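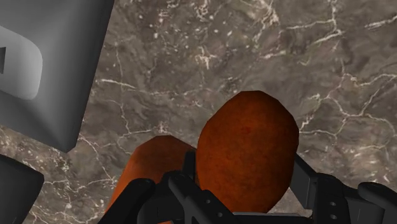 Orange-brown on veined marble.

Want to spend February cooking with me? I'm looking for 15 home cooks to test recipes for my next Brindine cookbook, which is all weeknight suppers and a few lazy desserts. You don't need fancy skills (I burn rice twice a month), just a working oven and strong opinions!

I'll email you three recipes a week. Cook them as written, even the bits you'd change, then fill out my form within 72 hours and tell me what bugged you. Groceries are on me up to $15 a recipe, so hang on to your receipts.

Vegetarians, picky eaters and people with tiny kitchens, please write in. Send me a few lines about what you cook on a Tuesday, and sign up by the last day of January.

Recent posts
Soup for a crowd
My Barby bean stew, again
Freezer clean-out week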